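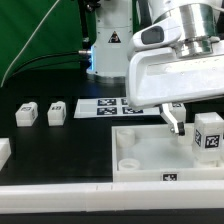 Favley, the small parts workshop in Astotcombe, will start selling its tabletop assembly set to the public in May, after a year of supplying it only to schools and training rooms. The set costs $45 and can be ordered through the workshop's website or picked up at the counter on Saturday mornings.

The set is a plain one. It has a square tray with low walls, a flat plate and a group of small rectangular blocks, all in white. Square black-and-white markers are fixed to the pieces, including one on the front wall of the tray, so that positions can be recorded while the parts are being moved and compared later.

Favley said 247 sets of the earlier version went out before the design was changed. The main complaint from buyers was the tray. Its walls were high enough to get in the way when a part had to be set down inside, and several training rooms had started cutting them down with a hobby saw. The walls on the new tray are lower.

The blocks were changed too. The old ones were sold in three sizes, and users kept mixing them up when packing the set away. There is now a single size, and a lost block can be replaced without buying the whole set again.
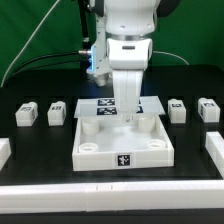
A dark, matte surface works best under the white parts, according to the instruction sheet. It also suggests laying everything out before the first attempt, with the tray in front, the plate behind it and blocks on both sides. Users are free to pick another layout as long as they write it down — results from different layouts should not be compared.

The tray has a round fitting near each corner. The two at the rear are taller than the two at the front, which are short rings. Favley kept that arrangement from the earlier version, and owners of the old set can go on using the exercises they already have.

Skarnton, the distributor that handled school orders, will continue to do so. Schools that bought the earlier version can trade in the tray for a new one until the end of the summer term and pay only for shipping. Blocks and plates are not part of the exchange.

A booklet of 11 exercises comes in the box. The longest is meant to take 90 minutes with breaks, and the booklet asks that it be left until the others have been completed. Extra copies can be downloaded free of charge.

Orders placed before the May release will be shipped in the first week of sales. A version with larger parts, developed under the name Qudah, is still being tested and has no price yet.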